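Kulen Bin Sorting Set, data card
Release 2, maintained by the Brekero manipulation group
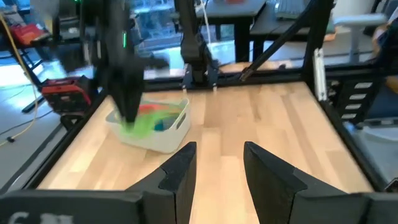
The Kulen set is a collection of teleoperated demonstrations for learning pick-and-place from cluttered containers. It was recorded on the Carrilho rig over two collection rounds and holds 3000 episodes after filtering. Release 2 replaces the first release completely. Do not mix the two, as the joint ordering changed between them.

Contact: Celeste Lobo (data), Osaze Balogun (rig and drivers)

Task

Each episode asks for one object to be taken out of a bin and put down on the tabletop. The instruction string names the object by color and a short noun, for example "green fluffy toy". Instructions were written before the episode started and were not edited afterward, so a few contain typos. We left those in.

Objects fall into soft, rigid and mixed classes. Soft objects make up the larger share because the first release was weak on them. Grasps on long-pile and feathery items are the hardest part of the set: the surface hides the fingertips from the wrist view, and the gripper opening alone does not tell you whether anything is held.

Collection

Operators drove leader arms by hand and the follower arms copied them. Albertina Amaral and Custódio Meireles recorded most of the episodes. Operator ID is stored in the metadata as a short code, and the mapping to names is not distributed.

Bin contents were reshuffled every 10 episodes. Bin position was changed at the same time, within the reach of the arm assigned to the task. Lighting was not controlled. Episodes recorded near a window in the morning are brighter than the rest, and some late January sessions ran under ceiling lights only.

Episode layout

episode_id/
 meta.json — instruction, operator code, round, object class, outcome
 state.parquet — joint positions, gripper opening, timestamps
 action.parquet — commanded joint targets, same clock as state
 wrist_left.mp4
 wrist_right.mp4
 overhead.mp4

State and action rows are aligned one to one. Video is not. Use the frame timestamps in meta.json to match frames to rows, and do not assume a constant frame interval. The overhead stream drops frames under load.

Gripper opening is normalized so that 0 is closed and 1 is fully open. Joint values are in radians. The loader does not rescale anything.

Labels

The outcome field takes one of three values: success, fail, unclear. Success means the named object ended on the table and no other object left the bin. Aurora Cardoso labeled all episodes from video. "Unclear" was used when the final position could not be seen in any view. Failed episodes are kept in the release, and most baselines should filter them out before training.

Splits

Train and validation are split by session, so no reshuffle block appears in both. The test split uses objects that occur nowhere else. If you build your own split, keep blocks whole — neighboring episodes share nearly identical bin contents and will leak.

Known problems

Fast moves into the bin cause motion blur in the wrist views.
Background is not masked. Office furniture, cables and, at times, parts of people are in view. Models trained on the wrist streams alone have picked up on background cues.
Left and right wrist streams are swapped in a small group of round 1 episodes. These carry the flag swap_lr in meta.json, and the loader corrects for it by default.
Gripper opening drifts slightly over long sessions. Recalibration events are logged in round 2 only.

Intended use

Imitation learning and offline evaluation of grasping from clutter. The set is not suited to force control work, as no force or tactile signal was recorded. It has not been checked for use on arms with a different finger shape. The Uvurstead group is porting it to a parallel-jaw setup, and their conversion script will be linked when it passes our replay test.

Changes since release 1

Joint ordering now matches the driver.
Added the unclear outcome.
Removed episodes with missing overhead video.
Renamed the field "prompt" to "instruction".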